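5. Preparar la mesa y vaciar el frigorífico

Si ya has nivelado las patas (apartado 4), lo que queda es lo que más pereza da y lo que menos se tarda en hacer. Yo repaso el mío cada viernes por la tarde, y desde que pongo la mesa blanca justo al lado del Irkadel - antes iba y venía hasta la encimera con los yogures en la mano, un desastre - me organizo muchísimo mejor.

Qué necesitas: una mesa despejada, una cesta de plástico con agujeritos y un paño de algodón. La referencia de la balda de repuesto es la 271, por si la tuya está rajada.

1. Acerca la mesa al lado por el que se abre la puerta, pero deja un hueco entre las dos cosas. Yo la pegué del todo la primera vez y rayé el canto.

2. Pon la cesta vacía cerca del borde de la mesa que te queda más a mano. Que tenga asas, por favor, que luego hay que levantarla llena.

3. Abre la puerta agarrándola por el canto. Si se resiste, espera un momentito y vuelve a probar, sin tirones.

4. Pasa a la cesta lo de la balda, empezando por lo de delante. Los tarros de cristal, de dos en dos como mucho.

5. Limpia la balda con el paño y agua tibia con bicarbonato. Sécala bien, también por las esquinas.

Nota: Mei-kuen Tsang me escribió preguntando si vale una cesta sin agujeros. Vale, claro, pero se queda el agua en el fondo y acabas fregando dos veces.

Precaución: no tengas la puerta abierta más de 13 minutos. Si te lías (yo me lío siempre), ciérrala y sigues luego.

La mesa, la cesta amarilla y el frigorífico:
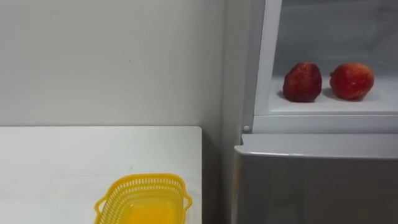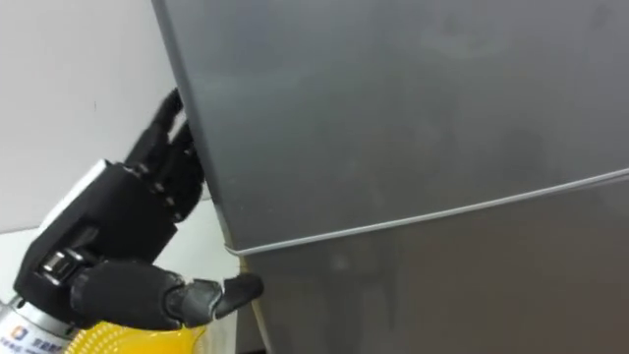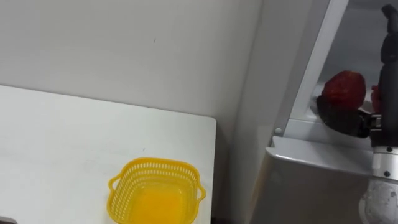
6. Devuelve cada cosa a su sitio, lo que caduca antes delante del todo. Yo aprovecho para tirar las salsas con las que ya no me atrevo, ¡que siempre aparece alguna!

7. Enjuaga la cesta, sacúdela y déjala boca abajo sobre el paño hasta la próxima vez.

Para los cajones de la verdura hay que sacar primero el tope de plástico, y eso va en el apartado 6.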